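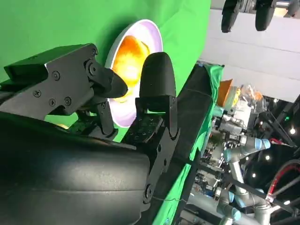
June 2019: library app day, round two

Well, I'm home, my feet hurt and I've still got sticky note glue on my sleeve. We had the second design session for the county library sign-up form today and I loved it so much more than the first one!

Lok-yiu put us in teams of five and I got Murray Li (yay) and Dimas, plus two people from the parks office whose names I've already lost, sorry. Our job was the page where you prove your address. The old one has 19 boxes to fill in. Nineteen! We sat down with a mom who'd come in to return books and she gave up at box six, which was painful to watch but so useful.

Murray wanted to start over in Gatix and I wanted paper, so we did paper until lunch (I won that one) and then he built it anyway, super fast. Our version got the form down to two screens. Dimas kept asking what happens if you're staying with a cousin and have no mail in your name, and we never did find a good answer. I want to go back to that.

Hervé Mallet read out a bunch of the 172 comments people left on the old form. Some were pretty rude, ha.

Next one is in November, which feels forever away. Châu says she'll come if I drive. Need to email Lok-yiu my notes and find my blue marker.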